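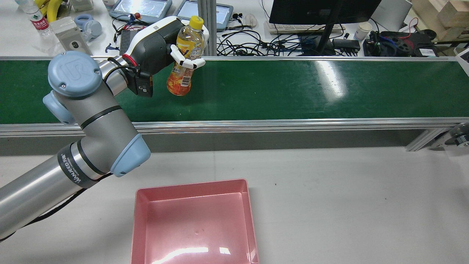 Navarro Performing Arts Fund
Interim Report, Second Grant Period
Grantee: Heveo Theater Association
Submitted by: Beatriz Cunha, General Manager
23 November 2022

1. Summary of the period

The Association is pleased to report on the second period of the residency and touring program supported by the Fund. The new ensemble production, Caltitz, completed its studio phase and was shown to invited audiences on two evenings. The touring agreement with the Tosley Playhouse has been signed. One item of the approved plan, the outdoor version of the piece, has been moved to the next period with the consent of the program officer.

2. Artistic activity

Rehearsals were led by Eduardo Mangubat, with movement direction by Itziar Cabello. The company of seven performers worked in the upper studio for the full residency. The text, which stood at four acts in the original application, is now played in a single part without intermission. The second act as first submitted has been cut, and the material for the chorus has been rewritten to be spoken from the aisles.

The two invited showings were followed by a discussion with the audience. Comments on the first evening concerned the length of the opening section and the difficulty of hearing the chorus from the rear seats. The opening was shortened before the second showing. The hearing problem depends on the house and will be addressed again at Tosley, where the ceiling is lower and the side walls are curtained.

The score by Benjie Javier is complete except for the closing passage. It is performed live by two musicians. The application foresaw recorded sound for the touring version; the Association now intends to keep the live players on tour and has adjusted the travel line to match.

3. Education and community work

The workshop series for young performers enrolled 20 participants between the ages of 14 and 18. Analyn Tagle directed the sessions and prepared the closing presentation, which was attended by 51 family members and guests. Three of the participants have asked to continue as observers during the technical rehearsals at Tosley, and the theater has agreed in principle. Written permission from parents is being collected.

A second workshop group, intended for adults, did not open. Enrollment remained below the minimum set out in the grant agreement. The Association proposes to offer the course again in an evening format.

4. Budget

Spending on artists' fees and studio rental is in line with the approved budget. Costume costs were lower than planned, as the ensemble is using pieces from the Association's own stock. Freight costs were higher, and the difference has been covered from the costume line. No transfer exceeds the limit that requires prior approval. The detailed statement is attached as Annex A.

5. Next period

Technical rehearsals at the Tosley Playhouse are scheduled to begin in January. The outdoor version remains subject to a site permit, for which the application has been filed. The Association asks the Fund to confirm the revised date for the outdoor version in writing, and to advise whether the unspent workshop allocation may be carried forward.

Annex A: Financial statement
Annex B: Workshop attendance records
Annex C: Agreement with the Tosley Playhouse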